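Keeping dark clothes dark

I've ruined enough black jumpers to have opinions about this, so bear with me! The biggest change I made was turning the temperature down. Nearly everything dark goes in at 30 now, inside out, zips done up, on the shortest spin my old Koppel machine will do. I used to stuff the drum until the door wouldn't shut (time-saving, I thought) and everything came out with those pale rubbed lines along the creases. Leave a good hand's width at the top and they mostly stop.

Go easy on the powder too. If you find chalky streaks on a dark sleeve, it's usually undissolved detergent, and a second rinse with nothing added will shift it. I've switched to Sarent liquid for darks and use a bit less than the cap says.

Drying is where I still slip up. Full sun fades navy faster than any wash, so mine hang on the shady side of the yard, and in July I bring them in before lunch. 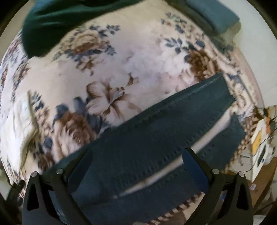

Trouser legs need smoothing while there's still a bit of damp in them, or you'll be ironing for ever. I lay them out flat on the bed and work from the waistband down with the side of my hand, pulling the seams straight as I go. Dark teal trousers on a pale flowery sheet are ideal for this, as you can spot a twisted leg straight away, though do put a towel down first if the dye is new and you're fond of the sheet. Then hang them by the hems overnight, with the window open a crack.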